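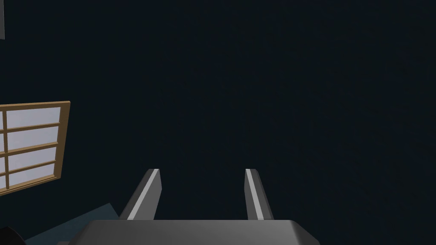

Stills: Gradura sim, wrist view

Back gathering demos for Plilari today. The target is 700 runs of the kitchen set and I'm 200 in, steering every single one by hand!

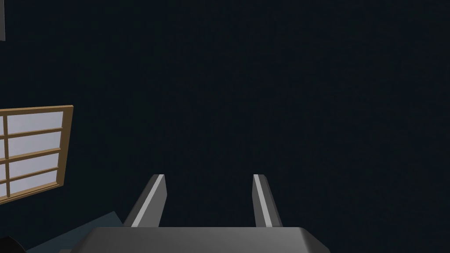 I've started binning any run where I dither for ages before moving. The model copies dithering beautifully - ask me how I know.

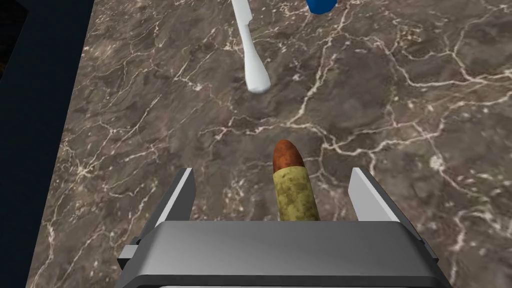

Lambrechts replied that I should keep a few of the messy ones, so it learns to recover. Fair point, and I've fished 4 back out of the bin.

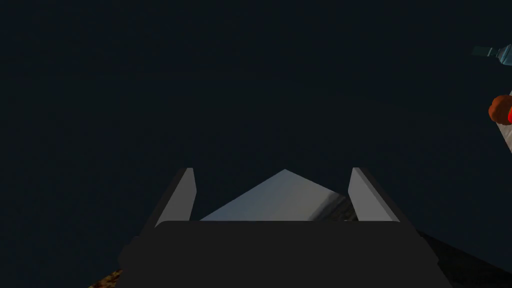
Next up is shuffling the start positions a bit more, then a training run overnight. Kettle on first though.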